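Print this page | E-mail this page

Stocking Up for Less: Speaker Notes
Slamet Majimbun, Saturday session, Skarnow Hall

Good morning! Ask for hands: who here has bought a cleaner they already had three of at home? (Mine goes up first. Wait for the laugh, then move on.)

Start with the list. I walk through my place room by room before I leave, bathroom first, and look under every sink. Takes me ten minutes and it's the best ten minutes of the whole trip, I really mean that! Tell the Kornska story here - the sale where I came home with sponges to last until June and no dish soap.

Then the cart. I love this part. Bottles go in first, standing up, caps tight, against the back wall of the basket where I can keep an eye on them. Anything with bleach or acid in it stays well away from the food, and it gets its own bag at the checkout.

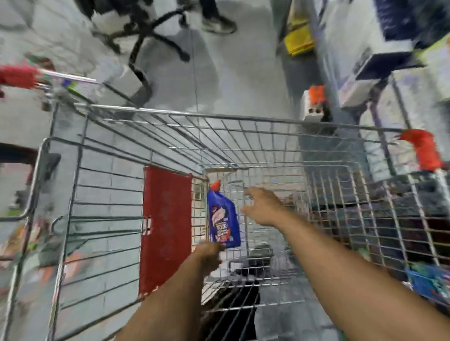

Next, reading the shelf tag. Small print, bottom corner, price per ounce. Say we have a 24 ounce bottle and a bigger one beside it, and the bigger one looks like the bargain. Check it! Sometimes the small one wins, and people gasp every time I show them. Let them do the math out loud, don't rush it.

Mention the budget: my family of four put aside 300 dollars for cleaning supplies last year, and we came in under. Show the notebook, pass it along the front row - get it back this time.

Questions. Someone will ask about mixing products. Answer is no, never, read the label. Someone else will ask about store brands, and I could talk about those until lunch, so keep an eye on the clock. Handouts are on the table by the door.

Last updated: June
Contact Sandhu Home Workshops | Copyright Sandhu Home Workshops | Back to top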